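Soft-surface grasping (the cushion method)

Soft-surface grasping is a way of teaching a robot to pick things up from places that give a bit – cushions, duvets, sofa arms and so on. I've been keeping this entry up to date for the Ilex wiki, and I'm very fond of the subject, so forgive me if I wander!

Most picking-up research uses a nice hard table. The object stays put, the height is known, and the gripper can come down to the same level every time. Put the same object on something squashy and all of that goes out of the window (it tips, it sinks, it rolls off towards you). Selim Tokgöz started on the problem at our Hartley lab, and the method we use now is mostly his.

The idea is simple enough. A person holds a gripper with a camera on it and does the picking up by hand, in an ordinary room, with ordinary clutter left where it is. The recordings are then used to train a policy, and the policy runs on a proper arm. We call the training set Ramel, and it covers nine kinds of soft surface, with more than 20 demonstrations for each pairing of object and surface.
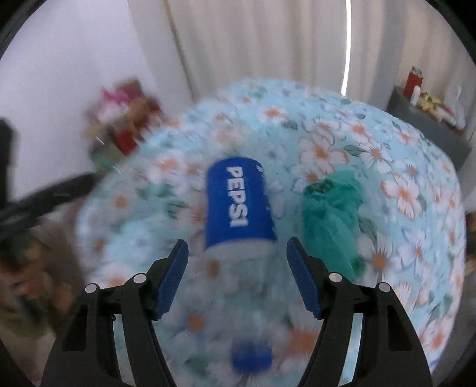 Approach to a Pepsi can on a daisy-print cushion, with the gripper fingers open.

Drinks cans are my favourite test object. They're smooth, they stand tall on a small base, and a slight nudge at the wrong height will have them over. The ribbed pads on the fingers help a lot with the grip, but they can't rescue a bad approach.

Motion blur gets its own section in our notes. Chak-lun Hsueh used to throw blurry frames away, then tried leaving them in, and the policy trained on everything coped better with fast approaches. We've kept them ever since – it saves a lot of sorting too!

There are two known weak spots. Very deep cushions still confuse the height estimate, and busy prints can slow the policy down when the object is small. The Laltadport group is repeating the patterned-fabric tests with plain covers, and I'll add their results to this page when I get them.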